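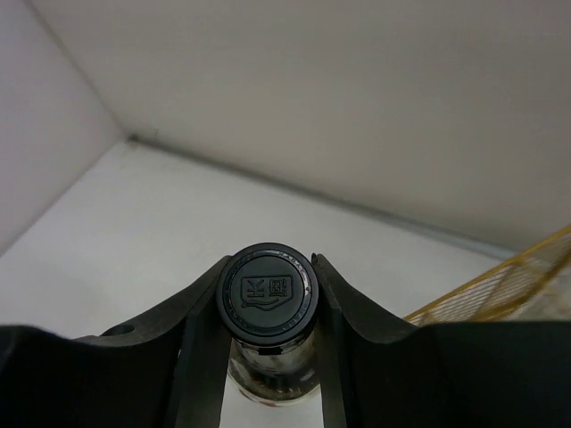
Ruan Venter wrote back after the January report to ask whether small bottles are really worth a basket of their own, when most people would just shove them to the back of a cabinet and be done with it. Fair question, Ruan! I've been chewing on it ever since, and most of this update is my answer.

Progress report, Cilo shared pantry project
To: Rornel small grants desk
From: Zarmeena Orakzai
Friday, September 4, 2026

So, where are we? The kitchens at Ó Flaithearta House serve 264 residents, and before the grant every floor had the same cabinet of horrors, with sticky rings on the shelves and a bottle of something at the back that had been there longer than the tenants. We asked you for help with baskets, labels and a bit of counter space. I'm happy to say the counters are clear, the baskets are in, and people are using them (mostly, see below).

The wire baskets were the right call. I'd pushed for solid plastic bins in the original application and I take it back. You can see what's in a wire one from the side, crumbs fall through instead of collecting in the corners, and it lifts out with one hand when you want to wipe under it. We bought 60 from Plekus and there are still a few in the storeroom for the top floor, where the painting ran over.

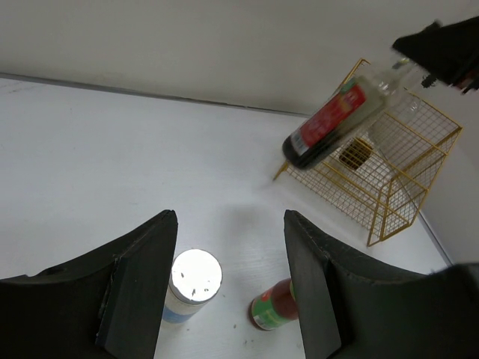
Sorting took longer than I'd planned, and that's on me. My first idea was to go alphabetically, which lasted one evening. Then we tried liquids in one basket and dry things in another, and that has held up pretty well. The trouble is the little stuff. A small bottle like the one with the green label, over on its side next to that upright container with the pale label, is exactly what goes missing in a deep cabinet, and if its cap isn't tight you get a puddle too. So the house rule now is that little bottles go in the basket standing up, before anything big goes in. It's the one rule I'm stubborn about, and it's the long answer to Ruan's question.

The residents' sign-up sheet went better than I dared hope. We left it by the door with a pen on a string, and the pen is still there! People wrote down what they were happy to share and what they weren't. Chili sauce is apparently very personal. Soy sauce, vinegar and pepper are fair game, and so is anything bought twice by mistake, so those now go straight in the shared basket.

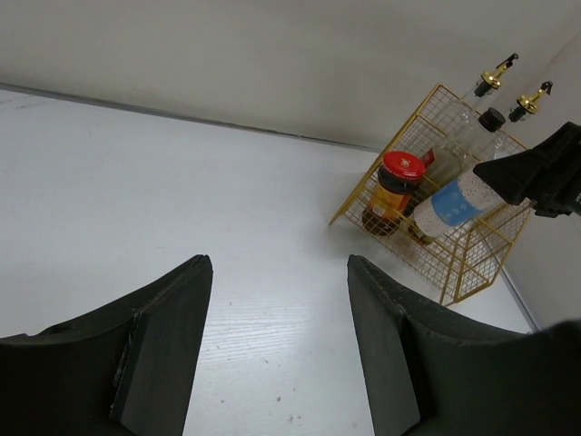 Glass was a bit of a worry, I'll admit. Pack a basket too tight and the jars knock together every time somebody reaches in, but leave it too roomy and they slide. We've settled on snug, with the squat jars toward the front so you can grab them by the lid. There have been 2 breakages since the baskets went in, and both were dropped on the floor on the way to the stove, so I can't blame the packing for those.

On money: we had $1000 set aside for labels and shelf liner, and roughly half of it is left. The liner was cheaper than quoted. I'd like to move what remains into a second round of labels, the wipeable kind, as the paper ones go soft near the sink. Could you let me know if that needs a form or if an email will do?

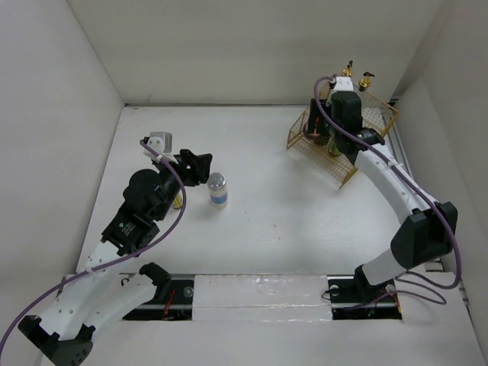 Putting things back is still our weak spot. Everyone is great at taking a jar out, cooking with it and then leaving it wherever their hand happened to be. The container with the silver lid and the blue band is a perfect case, standing out in the open with the basket farther back toward the corner. It's such a short trip! We're going to try moving the baskets closer to where people do their chopping, starting on the second floor, and I'll report back on whether it helps.

Still to do: the top floor baskets, the new labels if you say yes, and a proper clear-out of anything past its date. I'd also love to have you over for dinner on one of the floors. Bring your own chili sauce.

Zarmeena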